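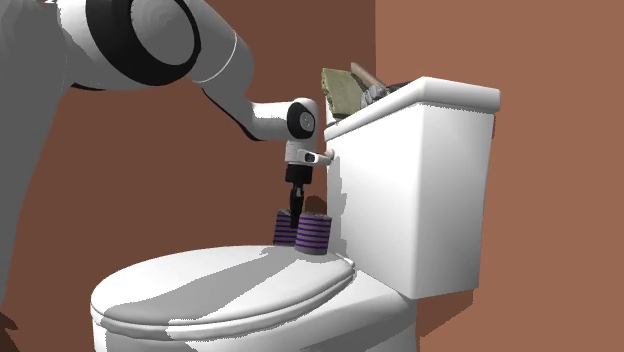 A toilet that refills by itself every so often is leaking water from the tank into the bowl, and the usual cause is a worn flapper or a fill valve set too high. The work needs no special tools and takes less than an hour. Nothing in the procedure depends on the color of the fixture or where it sits in the room. A white toilet against two brown walls has the same tank parts as any other two-piece gravity model, though if yours stands near a corner, check that you can reach the shutoff valve before you start.

These instructions cover gravity-flush tanks with a 2-inch flush valve. Pressure-assisted tanks and wall-hung units with a concealed cistern are not covered.

What you need

Replacement flapper (the Zarnel 550 is used in these steps)
Adjustable pliers
Sponge and small bucket
Fine abrasive pad, non-metallic
Food coloring
Pencil
Dry rag

Step 1. Confirm the leak

Remove the tank lid and lay it flat on a towel on the floor. Lids crack easily when stood on edge. Add ten drops of food coloring to the tank and do not flush for 23 minutes. Color in the bowl means water is passing the flapper or the flush valve seat. If the bowl stays clear, go to Step 6.

To separate a flapper leak from a supply problem, close the shutoff valve, mark the water level on the inside of the tank with the pencil, and check again after an hour. A level that drops to the flapper and stops points to the flapper or seat. A level that keeps falling below the flapper points to the tank bolts or the large gasket between tank and bowl, and the tank will have to come off.

Step 2. Drain the tank

Turn the shutoff valve clockwise until it stops. Do not force it. Older multi-turn valves may weep at the stem after being moved; tighten the packing nut an eighth of a turn if this happens. Flush and hold the handle down until the tank stops draining. Sponge out the remaining water.

Step 3. Remove the old flapper

Unhook the chain from the flush lever and note which hole it was in. Pull the flapper ears off the two pegs on the overflow tube. Some flappers have a ring that slides over the tube. In that case, disconnect the small refill hose first and lift the ring off the top.

Black residue on your hands is degraded rubber. It washes off with dish soap but stains grout.

Step 4. Clean the seat

Run a fingertip around the rim of the flush valve. Scale feels like sand. Rub it down with the abrasive pad, wipe, and check again. A nick or crack in the rim cannot be sanded out. For small defects, use a stick-on seat ring such as the Buvia 32, which bonds over the existing rim with the adhesive supplied. The seat must be completely dry before the ring goes on.

Step 5. Fit the new flapper

Cut the ring off the new flapper if your overflow tube has pegs; leave it on if it does not. Never use both. Hook the chain to the lever with half an inch of slack. Too little slack holds the flapper open, and too much lets it close before the flush is complete. Trim the excess chain so that it cannot slip under the flapper.

Step 6. Set the water level

Open the shutoff valve and let the tank fill. The water should stop one inch below the top of the overflow tube. On Achterberg fill valves, turn the screw on the float arm counterclockwise to lower the level. On Istinetti 2127 valves, squeeze the clip and slide the float cup down the rod. Flush and recheck after each adjustment.

The refill hose should clip to the top of the overflow tube and discharge into it from above. A hose pushed down inside the tube below the waterline can siphon the tank continuously.

Step 7. Test

Repeat the dye test from Step 1. Wipe the shutoff valve and supply line nuts with the rag and check them for drips. Check the same fittings again the following morning, then replace the tank lid.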